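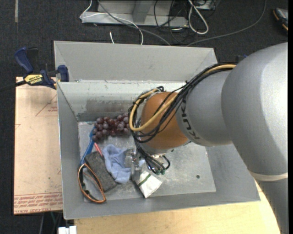
We came to the question of scratched metal quite gladly, having spent a long December asking 52 households in Bolomport how they feel about their old kitchen sinks. Bare metal gathers fine scratches, like those on the floor of the bin in Figure 1, and most owners told us (warmly, and at length!) that they had grown fond of theirs. Only 11 wished for a new one.

Contact: Tania Haque, Pruvside | Back to top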